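机械臂目前能否承担车间杂物分拣及家庭布草整理工作？
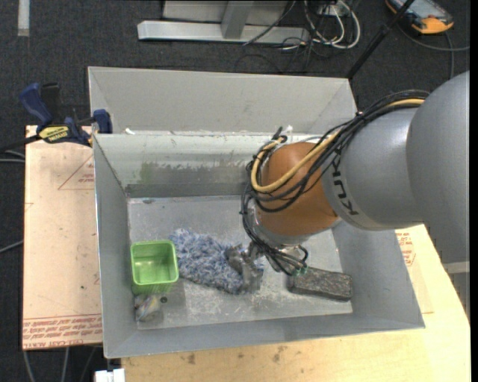
KUKA机械臂与灰色金属料箱，箱内有蓝白色绒布及绿色塑料容器

Gert Modise
我单位为一家中型洗涤及后勤服务机构，现正就下一年度设备更新开展前期调研。日常工作中，回收箱内常混有抹布、小容器、包装袋等物品，须由人工逐件取出并归类，部分布类还须折叠后入库。Pristlow公司的产品资料称，其分拣单元可处理各类混装物品，但未说明对软质物品的适用情况。现请教各位同行：此类工作现阶段是否可以交由机器完成？折叠一项是否应当一并列入采购需求？

Zinhle Makhubela
您好。建议将“取出”与“折叠”分开评估。

关于取出：物品外形固定、表面完整的，现有夹爪或吸盘一般可以胜任。绒布、毛巾等软质物品受力后形状随时改变，夹取位置不易判断，且容易带起相邻物品。透明包装袋对视觉识别亦有较大影响。我部曾在Grindon厂区以本单位实际物料进行测试，共抓取1,000次，硬质容器的结果符合验收要求，布类则需人工多次介入，最终未予验收。

关于折叠：毛巾、床单等规格统一的平整布件，已有专用折叠设备，但通常须由人工展平后送入。从混装箱中取出一块揉皱的布并直接折好，目前不宜写入合同指标。

请贵单位务必要求供应商使用贵方物料进行现场演示，并在合同中明确人工介入次数的统计办法。料箱深度及箱壁坡度也应事先提供，贴近箱壁的物品往往最难夹取。

Kruger站区后勤
同意楼上意见。我站于11月试用过一台，硬物尚可，抹布不行，后已退回。另请注意设备占地及线缆走向，报价单中一般不含这两项。家用方面暂无可推荐的产品。

Indell用户
要看预算。预算充足的话可以先租用，不必急于购买。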